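Back in the Loft: Why the Zilwood Games Still Have Us Up Past Midnight

There's a moment in the first Irodham game, maybe an hour in, when the road you've been following simply stops at a lake. No marker, no arrow, no cheerful companion telling you to look for a boat. The music thins out to a single plucked string and you're left standing there on the shore with a lantern and half a loaf of bread. I was fifteen the first time I got there and I walked around that lake for an entire evening before I figured out that you could wait. Just wait! Put the controller down, let the in-game night come on, and the water drops until a line of stones shows through.

I played it again this spring, start to finish, along with everything else Zilwood ever put out, and I'm happy to report that the lake still got me. I knew the answer perfectly well. I waited on the wrong side of the trees, the tide came and went behind my back, and I had to sit through another whole night.

If you've never heard of Zilwood, you're in good company. It was a small studio working out of two rooms above a bakery in Stirnesley, and it made 3 games over a stretch of years when most of the industry was busy making everything bigger and browner. Irodham came first. Then came Irodham: The Salt Stair, which is the one people fight about. The last was Đinh, a strange and lovely racing game with almost no racing in it, and it sold so badly that the studio closed its doors the following winter. None of them has ever been reissued. You can't buy them on any current storefront, and the boxed copies go for silly money when they turn up at all.

So playing them now takes a bit of work. The PC versions were written for hardware that has mostly gone to the dump, and they tie their game logic to processor speed in ways that make them fall apart on anything modern. In Irodham the wolves cross the valley in a blink. In Đinh the sun sets every few seconds. There are community patches that slow things down, and they're good, but a growing number of fans would sooner hunt down an old desktop, clean it up and run the games the way they were meant to be run.
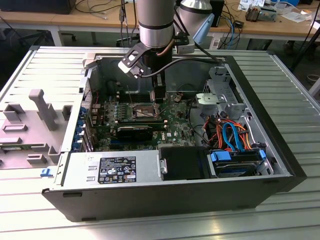
Inside a Dell tower, with the motherboard laid bare.

I went the old-desktop route myself, and I can recommend it to anybody with a free weekend and a tolerance for dust. Mine came from a school clearance sale and needed a new power supply and a long conversation with its sound settings. Once it was going, though, the difference was immediate. The menus in Irodham have a soft little delay to them, a kind of breath between pressing a key and hearing the page turn, and on my modern machine that breath had vanished completely. I hadn't even noticed it was missing until I got it back.

Let's talk about Irodham properly, then. You play a surveyor. Your job is to walk a flooded valley and draw a map of it before the last families move out, and that really is the whole premise. There are wolves, and one very unpleasant stretch in a quarry, but you have no weapon at any point. What you have is a notebook. You sketch what you see by holding down a key and tracing along the horizon with the mouse, and the game stores your wobbly line and uses it as the actual map for the rest of the adventure. If you drew the ridge badly, your map is bad. You will get lost because of something you scribbled in a hurry four hours earlier, and it's wonderful.

I've never found another game that does this quite so boldly. Plenty let you put pins on a map, and a few let you draw on one, but they nearly always keep a correct version tucked away somewhere in case you make a mess of it. Irodham has no correct version. My notebook this time around includes a church that I placed on the wrong bank of the river, and I spent the back half of the game mentally flipping it over every time I needed to go that way.

The Salt Stair takes that same notebook and hands it to you already full. You're a different character, a generation on, working from someone else's survey, and the survey is wrong in places. Fans have split over this ever since. One camp says it throws away the best idea in the first game. The other (mine, loudly) says it's the natural next question: what do you do with a map you didn't make? The stair itself has 417 steps, and each one can be stood on, looked at and written about. Some of them have names scratched into them. A handful have names that match people from the valley in the first game, and if you finished Irodham with a saved notebook on the same machine, one of the steps has a line of your own drawing carved in it.

I completely lost it when I found that. My partner came in from the kitchen to see what was wrong.

It isn't a perfect game. The middle chapters in the harbor town drag, and there's a business with a ferry timetable that I would happily never see again. The voice acting is all over the place too, with the same performer plainly covering the harbormaster, the priest and at least one child. But it has a confidence that the first game only hints at. Long passages go by without a single line of dialogue. At one point you carry a ladder up a hill, by yourself, in the rain, and I wouldn't cut a second of it.
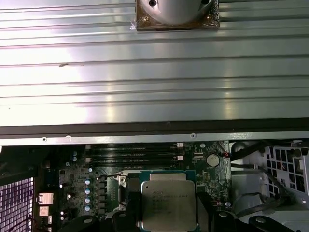 Which brings me to Đinh, and here I have to own up to a change of heart. I didn't like it when it came out. I'd read that Zilwood was making a racing game and I wanted a racing game, and what I got was a delivery rider in a mountain city who spends most of the time stuck behind buses. There are races, but they happen without warning. Another rider pulls up next to you at a light, gives you a nod, and for the next few streets you're in one. Then they turn off toward wherever they were headed and it's over. No trophy, no lap time. Sometimes you can't even tell who won.

As a teenager I thought this was a rip-off. Now I think it's the best thing the studio ever did. The city is built around small habits. You learn which alleys flood, which shutters come up at 6 a.m., which noodle cart has moved down a block for the season. The riders who nod at you have routines of their own, and after a while you start arranging your deliveries in the hope of bumping into a particular one. There's a rider on a green scooter who beat me all the way down the cathedral hill in my first week with the game, and I chased that scooter for the entire rest of my playthrough. I caught it once. I was carrying soup at the time and lost most of my tip.

The handling is gorgeous, by the way, and it hardly ever gets mentioned. The scooter leans a touch later than you'd expect, so you have to commit to a corner before you feel ready for it. Rain changes the whole feel of the back wheel. With a decent old joystick plugged in, it's up there with any of the big-name racers of its day, and it runs from a single disc with room to spare.

What ties the 3 games together, I think, is patience, and a real trust that the player will bring some along too. All of them start slowly. All of them hide their best material where a hurried player will walk right past it - the stones under the lake, the carved line, the rider at the light. There's a fan site that keeps a running list of things people have found, and it was past 300 entries when I last looked, with new ones still being added. Somebody discovered in April that the bakery in Đinh sells a bun shaped like the Irodham lantern, but only if you go in at closing time with no deliveries left on your sheet. I went straight back and bought 2.

Will we ever see a reissue? The rights are tangled up in the studio's closing, and I gave up trying to follow the details a long while ago. In the meantime the fan patches keep getting better. The latest one for The Salt Stair fixes the crash in the lighthouse and puts back the subtitles for the whole of the final chapter, which means a lot of people are about to understand the ending for the first time.

If you're starting from scratch, go in order and keep your saves. Play Irodham with the lights down and don't look up the lake. Skip the tutorial in The Salt Stair, since it spoils a joke. And when a rider pulls up next to you in Đinh, just nod back and go, whatever you happen to be carrying.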